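2020年9月29日 星期二 阴

早上到实验室的时候Howard Nuttall已经把咖啡喝完了,给我留了个空壶,谢谢他。不过今天心情好,不跟他计较!Clullach终于能把三路画面对齐了,上周一直卡在时间戳上,我改到半夜,昨晚睡前突然想通,是手腕那两路的缓存没清(就这么点事,折腾了我四天,气死)。

今天正式开始采双臂整理桌面的示范。盘子、收纳架、纸袋,全是软硬混搭,我特意这么摆的。之前Bethel Wubshet说我们的数据太“乖”,物件都是方方正正的硬块,策略学出来一碰到软东西就傻眼。她说得对,我嘴上不服,心里服。所以这批的规矩是:一只手管盘子,另一只手管收纳架,两边各干各的,又得互相让路。
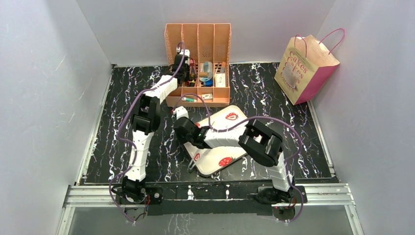
为什么不干脆一只手做完再换另一只手?那样采出来的数据里没有避让和等待,模型永远学不会两只手同时动。

这话我在组会上讲过一遍,Howard当时在底下画小人,今天又来问我,我又讲了一遍。他听完点点头,说那你把遥操作的延迟也记下来吧。嗯,这个主意倒是不错,我下午就加进去了,每条轨迹后面多一列。

中午吃的面,太咸。

下午主要跟纸较劲。纸这种东西真的烦,折痕每次都不一样,俯视的那路相机看过去就是一片浅色,边在哪儿根本分不清。六月的时候我们只用固定相机训练过一版,夹爪老是停在纸上方,差那么一点点不下去,看得人着急。后来加上手腕视角才好起来,离得近,褶子和阴影都看得见,策略总算知道该往哪儿伸。
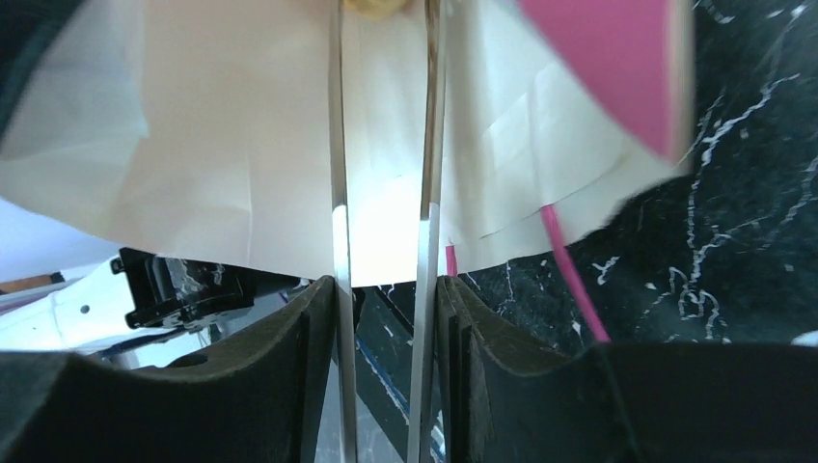
但手腕视角也有它的毛病,一靠近目标,手指自己就挡掉一大块,画面还容易糊。Bethel的办法是训练时随机遮掉其中一路,逼着网络去看别的相机。我一开始觉得这招太土了,结果805条示范跑下来,遮挡训练的那版确实比不遮的稳,尤其是抓纸边的时候。我把两条曲线叠在一起看了好久(其实看一眼就够了,就是高兴嘛)。

当然离能写进论文还远。目标是2000条,现在连一半都不到,而且都是我和Bethel两个人操作的,手势习惯太像。她抓东西喜欢从左边斜着进,我被她带得也这样了,今天回放才发现!明天得拉Howard来操作一批,他手重,正好添点不一样的。

还有一件事要记:有印花的物件比纯色的麻烦。我原来以为图案多、特征多,应该更好认才对。可是网络有时候会盯着印上去的图案走,把画出来的东西当成真的东西。袋子上印个蛋糕,它的注意力图就亮在蛋糕上,袋子的边反而暗着。我和Bethel对着屏幕笑了半天,笑完又有点发愁。

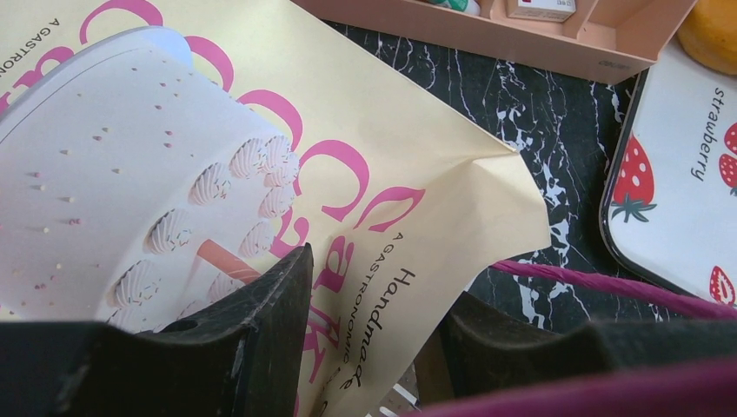 手腕相机看到的纸袋,粉色的字和印上去的蛋糕

想了两个办法,一个是给训练图像做颜色和纹理的扰动,另一个是加深度。深度相机得重新走线,我现在看见线就头疼,先试扰动吧。Bethel说扰动太狠会把纸边也一起抹掉,让我从小的开始调。好好好,听她的。

晚上走之前挂了3组训练,参数只差遮挡的比例,别的都没动。机器风扇响得像要起飞。回来路上买了橘子,很酸,吃了两个就放下了。

明天记得:标定重做一遍,跟Howard约时间,把延迟那一列的单位改成毫秒,今天写成秒了。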